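Opinion | Home & Money

Let us buy the lid

By Alistair Pringle
April

My mother kept soup in the same four tubs for 20 years. When a lid split she went to the hardware shop in Sistgate and bought another lid. It cost pennies and it fitted, and the tub went back in the freezer.

I tried to do the same on Tuesday. The tub was a Baxter, the middle size, and there was nothing wrong with it except that the lid had cracked at one corner. The shop had the full set of five, with lids, for £8. It had no lids. I rang the maker and a polite woman told me they were not sold separately and never had been. I could register the set and get a discount on a new one.

I don't want a new one. I have a cupboard full of bottoms with no tops, and I suspect most people reading this have the same cupboard.

The usual answer is that plastic tubs can be recycled. Some can, in some places. Our council takes bottles and nothing else of that sort, so the tub goes in the bin along with whatever was spent making it.

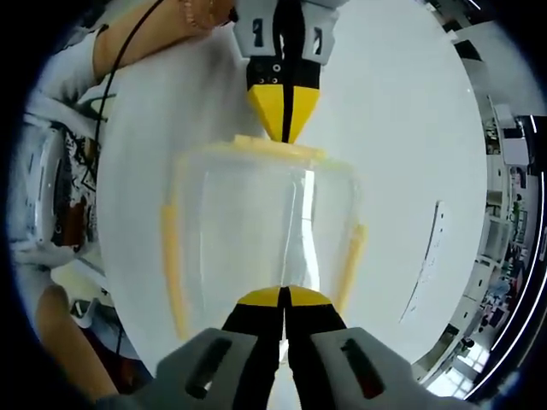 Last updated: Tuesday, 4.20 pm

Jessie Guthrie ran the kitchen counter at Amum until it shut, and she tells me spare lids were a nuisance to stock. They took up a whole bay and the makers kept altering the rims. I believe her. But the rims are the makers' doing. Zeda changed the shape of its square boxes twice while I owned them, and I can't see that they keep the food any better now.

A few standard rim sizes would settle most of it. Jam jars have managed this well enough, and you can buy a bag of jar lids in any decent hardware shop. If the trade won't agree on sizes by itself, then it should be told to, and made to sell the spare parts at a fair price.

Meanwhile I have put a saucer on top of the soup.

More in Opinion
The bus timetable nobody can read
In praise of the small freezer
Why I gave up on loyalty cards
Letters: kettles, and how long they last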